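Writing About Places: Handout 3
Satire, Parody and the Mock Country Guide
Tutor: Dela Essien

Before we begin

Welcome back, everyone, and thank you for the very lively discussion of travel brochures last time (I am still thinking about Man-lok's defence of the word "nestled"). This week we move on to something sillier, which I hope will also be a bit harder than it looks. We are going to read, and then write, mock entries for countries that don't exist.

Please have the Makivwood extract beside you as you read these notes. It is the one that starts on page 126 of the reader, and it is short, so do read it twice.

What a mock entry borrows

A real reference entry has a shape we all know without having been taught it: the official name, the motto, the anthem, the capital, the population, then a paragraph of history that starts far too long ago. The parody writer moves into that house and keeps the furniture. Makivwood has a population of 644 and a navy, and the entry gives both facts in the same flat voice. The flat voice is doing most of the work. Once the writer starts nudging us in the ribs, the joke goes soft.

Pin-yu Fung asked me by email whether the invented country has to stand for a real one. It doesn't! Pisance, which we'll meet in the second half, seems to stand for nowhere in particular, though anybody who has ever queued for a permit will feel quite at home there.
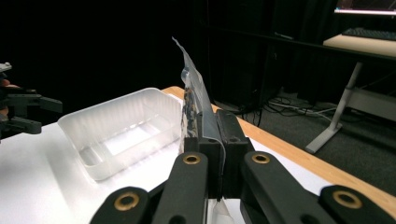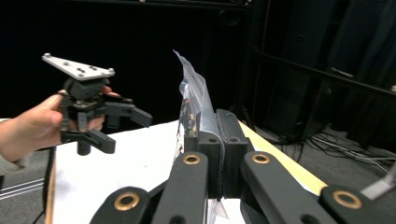

Who is the joke on?

I'd like us to spend a good half of the session on this, so do come with opinions. Mock entries have a bad habit of picking on poor places, or on places where something dreadful has happened, and laughing at the people who live there. Much of that writing is cruel, and a lot of it is lazy too: the writer knows one thing about a country, taken from a film or a headline, and says it 6 different ways.

Compare the Republic of Foren. Its entry is rude from start to finish, but look at who gets it in the neck: the ministers, the visiting experts, and the narrator, who has plainly never been there. The farmers of Foren come out of it rather well. Kam-wah Sin's essay in the reader calls this "aiming at the balcony", and I have never found a better way of putting it, though Pao-chu Kong disagrees with nearly all of her second section and you may well end up on Pao-chu's side.

Words to know

Deadpan: saying something absurd with a straight face.
Bathos: a sudden drop from the grand to the ordinary, as when the Mok national anthem breaks off for a bus timetable.
Persona: the made-up person who seems to be doing the writing.

For next time

Write the opening of an entry for a country of your own, with a motto, an anthem and three sentences of history. Underneath, add a line or two on who you were laughing at. Bring a paper copy if you can, as we'll be swapping and reading each other's aloud, very solemnly, in our best newsreader voices.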